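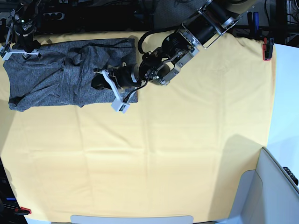
Grey garment on a yellow cloth

Clanum Apartments, Prandville
Frequently asked questions for guests

Booking and payment

How do I book?
Bookings are made through the Desmet reservation page or by telephone with the office. Both use the same calendar, so an apartment shown as free on one is free on the other. A booking made by email is not confirmed until you receive a Desmet reference.

How much is payable at the time of booking?
A deposit of 100 euros per apartment. The balance is taken from the same card six weeks before arrival. If you book later than that, the full amount is taken at once.

Can I pay the balance with a different card?
Yes. Open your booking on the Desmet page, choose "Payment" and replace the card details. The change must be made before the balance falls due. After that, the office has to do it by telephone.

Is there a security deposit as well?
There is a hold of 242 euros, placed on the card when the key is issued. The money is not taken unless there is a charge for damage or a missing item. Most banks clear the hold within a week of departure, but the timing is set by the bank and the office cannot shorten it.

What happens if I cancel?
If you cancel before the balance is due, you lose the deposit and nothing else. After the balance has been paid, 70 per cent of the total is kept if the apartment is not let again for the same nights. If it is let again at the full rate, we refund everything except the deposit. Travel insurance is the guest's own concern and is not sold with the booking.

Can I move my dates?
One change is free of charge if the new dates fall in the same season. Moving from low to high season means paying the difference. Moving the other way does not produce a refund.

Do you hold apartments without a deposit?
No.

Arrival and keys

What time can I check in?
From 16:00. In June and at other changeover peaks the apartments on the upper floors may be ready later than those on the ground floor. You can leave luggage in the locked store beside the office from 11:00.

How does the key system work?
Each apartment has a Cultus lock, opened with a card or a code. The code is sent to the telephone number on the booking on the morning of arrival and starts working at check-in time. Cards are collected from the office. The code and the card open the street door, the apartment door and the bicycle store, but not the luggage store.

I have not received my code.
Check first that the number on the booking has the country prefix. Codes sent to landlines do not arrive. If the number is right, ring the office, and the code can be read out to you once you have given the booking reference and the surname of the lead guest.

The lock shows a red light and will not open.
One red flash means that the code was entered wrongly. Three red flashes mean that it is not valid yet or has run out. A steady red light means that the battery is low - hold the card flat against the reader until the light changes, which can take several seconds, and tell the office so that the battery can be replaced.

Can I arrive after the office has closed?
Yes, with the code. The office closes at 19:00. Guests who want a card as well can collect it the next day.

What time do I have to leave?
By 10:00. The code stops working at 10:30. If you are in the apartment at that time you can still get out, but the door will not open again from the street side.

Is late departure possible?
Sometimes, in low season only. Ask the day before. There is a charge, shown on the Desmet page under "Extras".

The apartments

What is the difference between a Type A and a Type B apartment?
Type A has one bedroom and a sofa bed in the living room. Type B has two bedrooms and no sofa bed. Both have a kitchen with a four-ring hob, an oven and a dishwasher. Type B apartments on the river side have a balcony. Those on the street side do not, and the price is lower.

Can I ask for a certain apartment?
You can ask, and the request is noted on the booking. It is not a condition of the booking. The exception is apartment 6, which has a level entrance and a wider bathroom door and is kept for guests who need them until two weeks before the date.

Is there a lift?
There is a lift to the third floor. The fourth floor is reached by a further flight of stairs with a handrail on one side.

How is the heating controlled?
By the panel in the hall. The up and down buttons change the set temperature for the whole apartment. The bathroom rail is separate and has its own switch outside the bathroom door. The system goes back to its standard setting at midnight, and you can raise it again at any time afterwards.

Is there air conditioning?
Only on the fourth floor. Other apartments have outside shutters and a fan, which is stored in the hall cupboard.
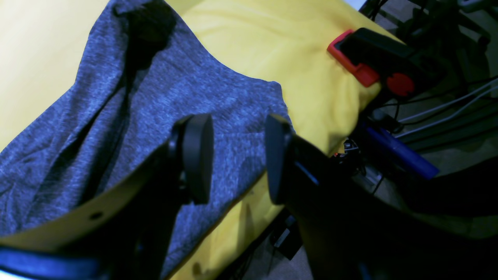
Issue 6

Are bed linen and towels included?
Yes. Beds are made up before arrival. There is one large and one small towel for each guest on the booking. For stays of more than seven nights, linen and towels are changed once, and the office will agree a time with you. Beach towels are not supplied.

Is there a washing machine in the apartment?
No. There are machines in the basement laundry room, open from 07:00 to 21:00. They take card payment only. Detergent is not added by the machine. The dryers are vented and should not be used for wool.

Is there an iron?
There is an iron and a board in the hall cupboard of each apartment. If yours is missing, tell the office and another will be brought up.

I have left clothing behind. Can it be sent on?
Items found during cleaning are labelled with the apartment number and kept for three months. They can be collected or posted. Postage is charged at cost to the card on the booking. Food, opened toiletries and single socks are not kept.

Can you supply a cot?
Yes, if it is requested at least two days before arrival. The cot has a mattress and a fitted sheet. Please bring blankets. A high chair can be supplied on the same terms. Only one cot fits in a Type A apartment with the bedroom door closing properly.

Are pets allowed?
One dog per apartment, ground and first floors only. The cleaning supplement is listed under "Extras". Dogs may not be left alone in the apartment. Other animals are not accepted.

Internet, parking and waste

What is the wireless password?
It is printed on the inside of the hall cupboard door. It is different for each apartment. The network in the laundry room is open but slow.

Where can I park?
There is a yard behind the building with marked spaces, entered from the lane by the chapel. A space must be reserved with the booking. The entrance arch is low, and vans with a roof box should use the public car park by Prandville station. The street in front is for loading only.

Can I charge an electric car?
There are two charging posts in the yard. They are shared and cannot be reserved. Start the charge with your Cultus card; the amount used is added to the bill. The code alone does not start the posts. Please move the car when it is charged.

Where does the rubbish go?
Bins are in the yard, to the left of the rear door. Glass goes in the green container in the lane and must not be thrown in after 22:00. Food waste has its own brown bin, and liners for it are kept under the kitchen sink.

Problems during your stay

Who do I contact if something is broken?
Ring the office during opening hours. Outside those hours, the same number is transferred to the duty line, which deals with water leaks, loss of power, locks and heating failure. A faulty toaster or a blown bulb will be seen to the next working morning.

The power has gone off in part of the apartment.
The fuse board is behind the hall mirror, which is hinged on the right. Unplug the last appliance you switched on and push up any switch that is down. If it drops again, leave it down and ring.

How do I make a complaint?
Tell the office while you are still here, so that the fault can be looked at. If it is not settled, write to Na-rae Shim, guest services, quoting the Desmet reference. Written complaints are answered within 14 days. Photographs can be attached through the booking page, up to five files.

Can I have an invoice in a company name?
Yes. Enter the company name and tax number under "Payment" before departure. An invoice that has already been issued can be corrected once, and the first version is then cancelled.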